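Stetsiuk Workshop Services, Customer Support
Ticket status: Open, awaiting parts
Subject: Gear set for Wirkik reducer, one gear not seating; work cloth creasing
Product: Wirkik planetary training kit, supplied by Jellier
Handled by: Asger Lauritsen

Entry 1
The customer, Vesine, reports that one gear from the kit binds when placed on its pin. The other gears turn freely by hand. The kit was delivered in June and has been assembled and taken apart 24 times. The customer also reports that small parts shift when the gray work cloth is not lying flat.

Entry 2
The customer was asked to lay the cloth out, set the carrier plate on it with the pins facing up, and keep the gears off the plate until each pin had been checked.
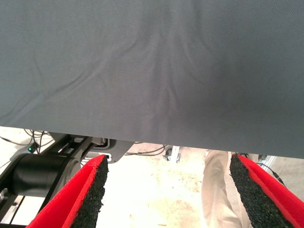
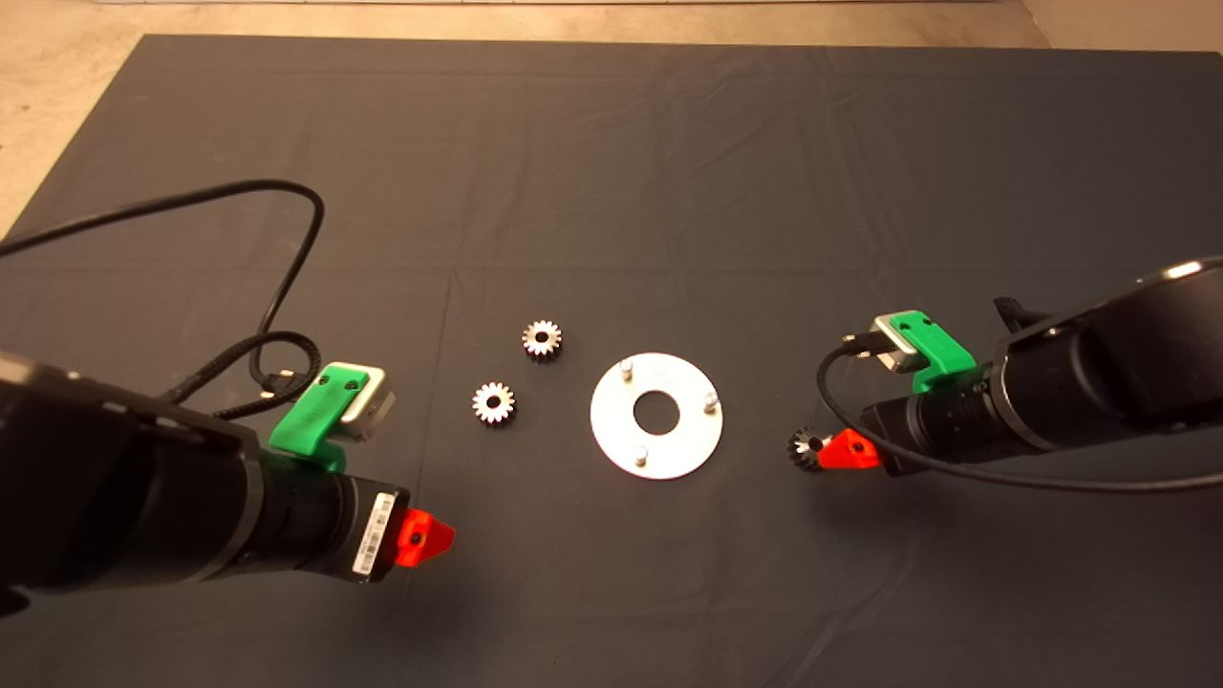 Entry 3
The customer was instructed to proceed as follows. Wipe each pin with a dry, lint-free cloth. Place one gear on the first pin and turn it through a full revolution. Repeat with the same gear on the remaining pins. If the gear binds on one pin only, the pin is at fault. If it binds on every pin, the bore of the gear is to be inspected for burrs. Gears must not be pressed or tapped into place.

Entry 4
Customer response received. The gear binds on every pin. A second gear, tested in the same manner, does not. The carrier plate is therefore considered serviceable and will not be replaced.

Entry 5
Replacement gear requested from Jellier, quantity 2, to allow for one spare. The customer has been advised to retain the original gear until the replacement has been tested. With regard to the cloth, it may be pressed on the reverse side at low heat and should be stored rolled. Folding is not recommended.

Last updated: 31 Aug 2021
Next review: on receipt of parts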